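Search this site Search Go

Setting Up a Play Kitchen as a Practice Bench for a Small Arm

Dec 25, 2020
By Helmi Vuorinen

This page covers the part of the build after the arm is mounted and moving. If yours still drifts when you power it up, go back to the mounting page first.

A play kitchen works well in a shared shop. The counter sits low enough that an arm fixed to a metal rail can come at it from above, and toy dishes survive being dropped.

1. Set the kitchen next to the rail and run the arm to each corner of the counter at low speed. Mark how far it gets. Ours reached everything except the last 3 inches by the sink, so we moved the kitchen and did it again.

2. Clamp anything that can slide. Check the clamps again after the first hour.

3. Keep the cables off the counter. Leave enough slack for the arm to travel its full range.

4. Pick a few pieces and stick with them. A bowl, a plate, one thing to cook in and one piece of food will do for a first task. Amr Helmy started with far too many and spent an evening picking them off the carpet.

5. Bring the gripper straight down over the piece and stop just above it. Save that position before you try to close on anything.

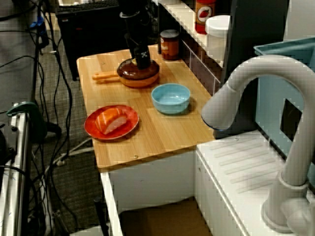
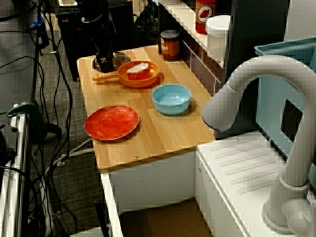 6. Close slowly. Lid knobs are the hardest part of the set, so lower the speed to 20 percent and come in dead center. If the lid tilts, open, go back up and start again from the saved position.

7. Run the same move 44 times before changing anything. Write down each miss and which way it missed. A miss that always goes the same way is usually the base, so check the bolts before you touch the code.

8. Change one thing, such as where the bowl sits, and run it again.

Niilo Savolainen keeps the log for our bench in a plain text file, one line per run. It was at line 1154 when I wrote this.

Related
Mounting an Arm to a Metal Rail
Ulby Controller: First Power-Up
Replacing Worn Finger Pads
Evbridge Shop Hours for December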